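Laundry lessons for robots move into furnished rooms in Minness

A Minness firm that trains household robots has begun teaching them to fold clothes in furnished rooms, after a first year spent working at plain benches.

Truvumlow said its staff started recording on beds in January and will carry on until the summer. The clothes are folded by people, who either work with their own hands or use a hand-held gripper shaped like the one a robot would have. Each go is recorded and stored, and the recordings are later used to train the software that moves the robot's arms.

The firm wants 100 hours of folding by the end of the project. It has 40 so far, most of it T-shirts, shirts and towels.

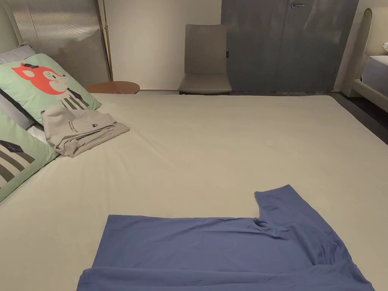

A blue T-shirt part-way through folding, with a folded grey garment further up the bed. Picture: Truvumlow

Truvumlow used to do all its folding on a bench at its unit on the Salazar estate. The bench was the same height every day and had nothing else on it. Robots trained on those recordings did well at the bench but made mistakes when they were tried in a flat, the firm said. Some treated the edge of a duvet as part of the garment. Others stopped when they came across a cushion.

A bed is harder going. The surface gives when it is pressed, the sheet can move with the clothes, and the person folding has to reach further across. The staff have been told not to clear cushions or pillows out of the way before they begin, and to put finished items down wherever there is space on the bed.

Each member of staff is given the same short set of instructions. A garment is laid out flat, the sleeves are brought in and the body is folded up from the hem. If a fold goes wrong the person puts it right and carries on, and the mistake is left in the recording. The firm said its robots had been poor at recovering from a bad fold and needed to be shown how it was done.

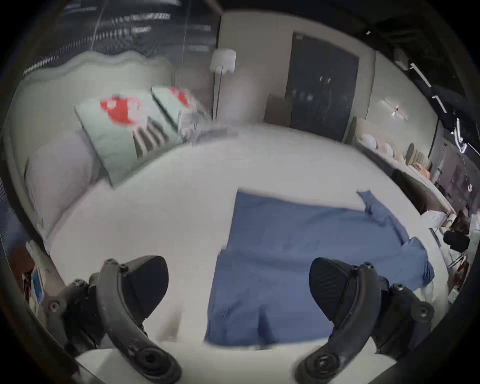 Shirts with buttons have taken up more time than anything else on the list. A collar does not lie flat in the way the neck of a T-shirt does, and the sleeves are long enough to slip out of place while the other side is being folded. Staff using the gripper have to plan for this before they close it on the cloth. With a shirt spread on the bed as this blue one is, the hem nearest the gripper and a sleeve hanging off to the right, they are asked to bring the sleeve in first. New starters are given 6 practice shirts before any of their work is kept.

The gripper is slower than bare hands, and staff change over during a shift so that no one uses it for too long. Truvumlow said it planned to keep both methods. Hands give more folds in an hour, while the gripper shows what can be done with two stiff fingers.

The recordings will be passed to Madivo, which is building the robot and paying for part of the work. Madivo said it would try the machine on 70 garments it had not met before, and would test it on beds and sofas as well as tables. It has not set a date for a version that people could buy.

Truvumlow said the next job on its list was changing a pillowcase.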